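Chapter 7
Chores and Machines: How Far Have We Come?

Ask a person to wipe a kitchen shelf, and the work is finished before you have left the room. Ask a machine, and the answer depends on the shelf, on the light and on what was left standing there. In this chapter we look at chores of the home and of the shop floor, and we ask which of them a machine can already do alone.

We begin with the hand. At the Valderrama workshop, students of the Pemby course kept a record of 437 attempts at simple tasks, such as lifting a cup or pressing a key. Most of the failures came in the last two centimetres – the arm arrived at the correct place, but the fingers touched the object badly. For this reason many builders now give much attention to the surface of the finger.
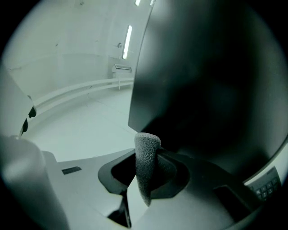 Figure 7.1 A foam-covered finger pad set in a white plastic gripper body. Part of a small keypad is visible at the lower right.

A soft covering can forgive a small error of position. It cannot tell the machine how hard to push, and it does not help when a cloth must be folded. These two problems are treated separately, in Sections 7.2 and 7.3.

Before you continue, write down one chore which you did on Wednesday. Divide it into single movements and mark each movement where you used touch more than sight. You will need this list again when we study the Clolano kitchen trial at the end of the chapter.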